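Trasent began in Custville with one long table and a great deal of patience. Our people show robots everyday jobs by hand - holding the gripper themselves, slowly, until the movement feels right. 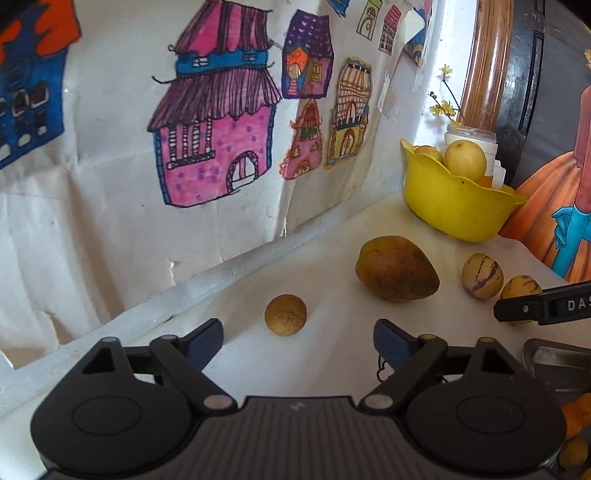 How we teach

Fruit is a favourite of ours, as no two pieces sit quite the same way, and a yellow bowl makes a cheerful place to aim for. Huia Prendergast looks after our teaching tables and happily welcomes new hands - do write to her if you'd like to come and try!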